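Home | Ask | Topics | Kitchen & Bath | Log in

Limescale round sink, what shifts it?

Moved in April, very hard water. White crust round the plughole, comes back in 2 days. Tried washing up liquid, no good. Dont want to scratch the steel.

Carroll
White vinegar. 50/50 with warm water, soak some kitchen roll, lay it over the crust, leave it an hour. Rinse well. Never mix with bleach!! Move bowls and pans out of the way first, mine always end up crowded up by the sink.
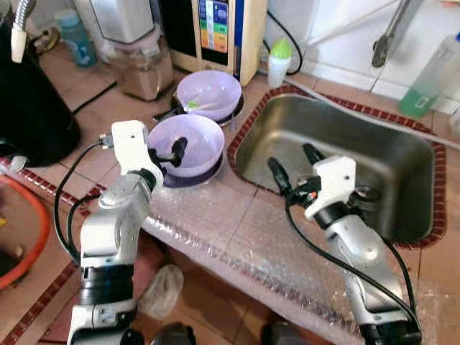 Direo
Citric acid is better, less smell. 2 spoons in a mug of hot water, 5 minutes, wipe off with a soft cloth. Go with the grain. Wire wool will wreck it. Also dry the sink at night, boring but teh crust hardly comes back. Been doing mine 7 years.

Flamex
just get a water softner

Contact | Copyright Kavanano | Back to top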